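Notebook - hand-held gripper work
8 Nov 2018

Open day entry. Writing this the same evening while I can still read my own notes. Pouran has the sign-in sheets and will scan them.

Setup started before the doors opened. Two hand-held grippers on the bench, both charged overnight, both with the blue finger pads. I swapped the pads on the left unit because one had started to lift at the corner. The old pads are in the bag marked "worn," please don't put them back in the spares drawer. I checked the linkage screws on both units and put a quarter turn on two of them. No thread lock yet, see the list at the end.

Ghada ran the welcome in the front room and sent people back to us in small groups. The plan was a short talk, a demo by one of us, then a turn for anyone who wanted one. The talk shrank as the day went on. By the third group I had it down to three sentences and the questions were better for it. People want to hold the thing first and ask afterward.

Task for the day was grocery handling: pick up a packaged item, hold it upright, set it down or put it in the box. We have run the same task in here since May, so we already had a baseline. Total logged picks before today stood at 3,685. Today added 299 usable ones, and I threw out 30 where the recording started late or the visitor was still asking which way to squeeze. Those 30 are kept in a separate folder in case someone wants them for the handbook.

Items were chosen to give a spread of packaging: rice in a bag, a wrapped bread roll, small candy packets, snack bars. The snack bars were the favorite, mostly for their size. They fit between the pads and the crimped end gives you something to line up on. The trick is to come in level and close slowly. If you close fast the bar turns in the fingers and you end up holding it by one corner.

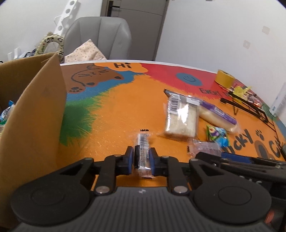 Snack bar held upright in the blue pads, second gripper at right. Rice and bread roll still on the table.

Notes by item, from my own turns and from watching visitors:

Snack bar - easy once you stop hurrying. Clear wrap slides a little on the pads when the pads are dusty. I wiped them with a damp cloth between groups and that was enough.

Rice - the hard one. The contents move when you lift, so the bag sags away from whichever side you took it from. Best results came from shaking it flat first and taking a good pinch of the middle. Two visitors worked out on their own that you can steady it with the second gripper. I had not planned to show two-handed work until the end but moved it up after that.

Bread roll - light and long, so it swings. Fine if you take it at the balance point. Several people took it at the end, the way you would with your own hand, and it tipped. Nothing to fix in the hardware here. I would like to see the grip force reading for these, though, as the roll came back with a dent in it more than once.

Candy packets - small and flat. You need an edge to get under. On the painted table there is nothing to push against, so people chased the packet around. Pouran had the idea of pushing it up against the bag of rice and pinching it there. Worked for her every time, worked for me about half the time.

The table got more attention than the tools did. The younger visitors wanted to know about the cat that says "Hi" and one of them asked if the gripper could pat it. It could. I did not log that.

Visitors from outside: a pair from Ansari, who build packing lines and asked mostly about pad wear and what a replacement set costs, and a teacher from Stakdale who would like to bring a class. I told the teacher to write to Ghada about dates. The Ansari people stayed for two groups and both took a turn. Their main comment was that the handle sits too far back for anyone with small hands, and that the wrist gets tired before the fingers do. I agree with that. After an hour of demos my own wrist was sore and I have been using these for months.

They also asked how the picks get from the hand tool to the arm. I gave the short version: we record a person doing it with the same fingers the arm has, then train on that, and the arm does it without the person. They asked for success rates and I said I would rather send them the written figures than quote from memory. Pouran to send these once she has checked them.

Problems:

The Visevis software dropped the recording once, between the second and third groups. The counter on screen kept going, so I did not notice until I looked at the file list. Restarted it and it was fine for the rest of the day. The missing stretch is not included in the 299. This is the same fault as last time and I have now reported it twice.

Right gripper felt stiffer than the left by the afternoon. I think it is the pivot nearest the base of the fingers. It loosened after a drop of oil, which tells me what the problem was but also means there is now oil where there will soon be dust. Needs a proper clean.

Visitors kept putting items back in the wrong place. Doesn't matter for a demo, but it means the starting layout is different in nearly every recording. Pouran thinks that is good for the data. I think it is good as long as someone writes down that it happened, so I am writing it down.

Noise. With a full group in the room nobody at the back can hear. If we do this again the groups should be smaller, or one of us should stand on the far side of the table and repeat the questions.

The camera card was at 2,039 files when I pulled it. That includes test shots and everything from setup. Copied to the shared drive under Zidon, open day folder, and I checked that the copy opens. Card has not been wiped. Leave it alone until Pouran says she has her own copy.

To do:

Thread lock on the linkage screws, both units (me)
Strip and clean right gripper pivot (me)
Order two more sets of blue pads
Ask Visevis again about the dropped recording, attach the log this time
Written success figures to Ansari (Pouran)
Answer the Stakdale teacher (Ghada)
Try a handle moved forward by one bolt hole and see if the wrist complaint goes away
Fresh bread roll before the next session, the current one is past using

Left unit is back on the charger. Right unit is on my desk with a note on it, please don't take it for demos until the pivot is done.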